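The Long Way to Open a Cupboard

Rizwan Usmani has opened the same cupboard 541 times, and he has never touched it. It exists on a server at Prestness, a small firm that collects demonstrations for companies building household robots. His job is to drive a two-armed robot through chores in simulation, one try after another, until there are enough good tries for a learning program to copy.

He works standing up, with a controller in each hand and a headset pushed down over his glasses. When his right hand moves, the robot's right hand moves. When he squeezes a trigger, a gripper closes. The software, called Hindel, records every joint at every step. A session lasts 40 minutes, then he has to sit down and look at a wall that stays still.

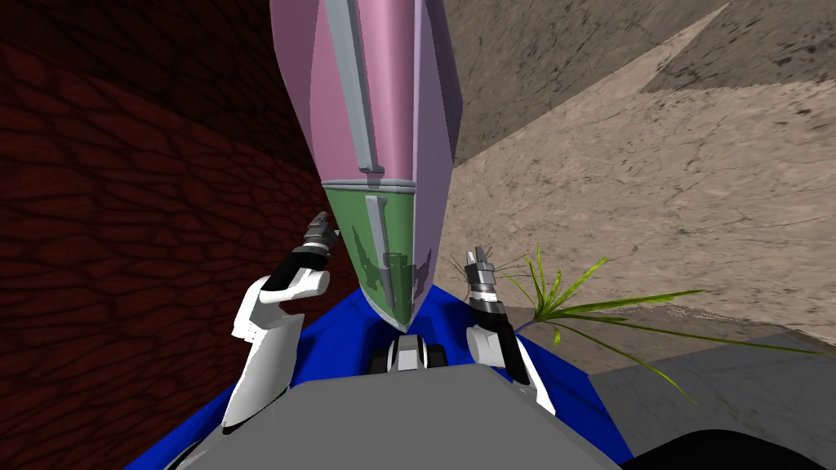
Prestness changes the rooms often. The people who train on the data don't want a robot that can only work in one kitchen, so walls, floors and furniture get new colors and surfaces between batches, and few of the results would sell a house. Usmani has worked beside a dark red cobblestone wall and cracked, sandy surfaces, with long blades of grass standing next to the right gripper. He says he stopped noticing after the first week. The handle is what he looks at, and how far the wrist has to turn to meet it.

The wrist is where new operators go wrong. A person reaching for a door will shift a foot or drop a shoulder without thinking, and the robot does none of that unless it is told to. Cosmin Lazăr, who trains the operators, has them spend their first two days only reaching. They bring a gripper up to a handle, stop, back off and come in again from another side. Closing the fingers comes on day three.

"They want to grab," Lazăr says. "I tell them the grab is the short part. Get the hand in the right place and the rest is easy."

He also wants them slow, but not too slow. A pause in the middle of a reach gets copied along with everything else, and a robot trained on nervous drivers will stop in front of a door and wait. 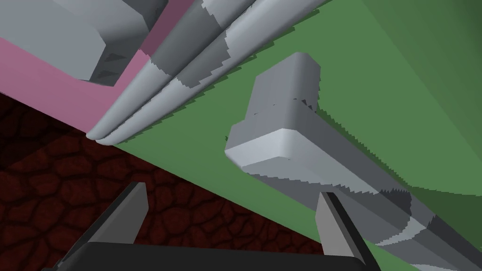
Page 31

The view from the hand is the one Lazăr checks first. Two open fingers show at the bottom, and past them he wants to see the handle block and enough of the panel to judge the angle. Furniture can look very odd from there - tilted, and seen from underneath - but the learning program gets that view too, so he grades by it.

In October the team recorded 878 tries on one set of doors and threw out 206. Some were failed grips. Others opened the door fine but had the elbow swinging through space where a real counter would be. Usmani keeps a list of his own rejected tries and goes over it before each shift.

The accepted ones go to Baloch, which runs the training and sends back a robot that tries the job without a driver. Lazăr watches those runs with the operators in the room. He can often tell whose driving it learned from. Usmani comes in low and turns late, and so does the robot.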